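About Mumwood

20/08/2022
By Alois Widmer

Mumwood outfits and stocks shared kitchens for offices and guest houses. We started in Plevov with one client and a rented van, and we now look after 30 kitchens between there and Drarkberg.
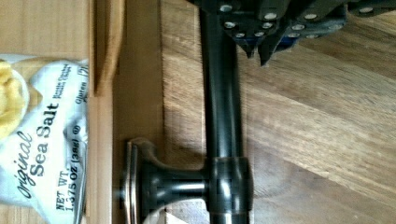

Snacks are the part of the order that changes most. Each kitchen sends us a list, and we pack to that list. Single-serving bags are the usual choice, like the 1.375 oz sea salt kettle chips next to the dark bronze bar handle. Tea and cereal go out on the same run, and we carry almost 900 items in all.

Counters get set up before anything is stocked. We put the toaster and kettle where people can reach them and keep a stretch of counter open for a cutting board.

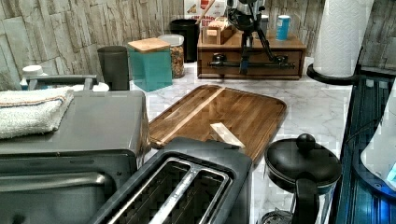 Boards and tools

We like wood for cutting boards and trays. It needs oil now and then, and our Sembiring workshop does that – along with sanding and small repairs. A board that comes in to the workshop is normally back in its kitchen within 9 days.

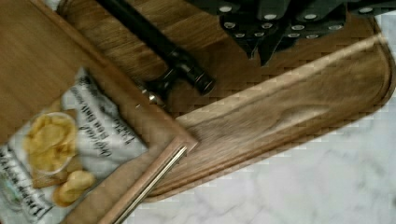 Walnut cutting board on white marble

Every kitchen gets a restocking visit at least 2 times a month. The person who visits wipes down the counter, checks dates and refills the tea organizer,
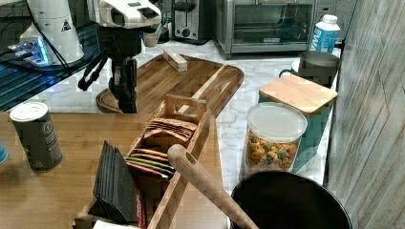 then leaves a short note of what was used up. Those notes go into the next order. If your office wants something different, tell us before the order is packed and we will change it. New kitchens can join at any time, and the next price list comes out in June.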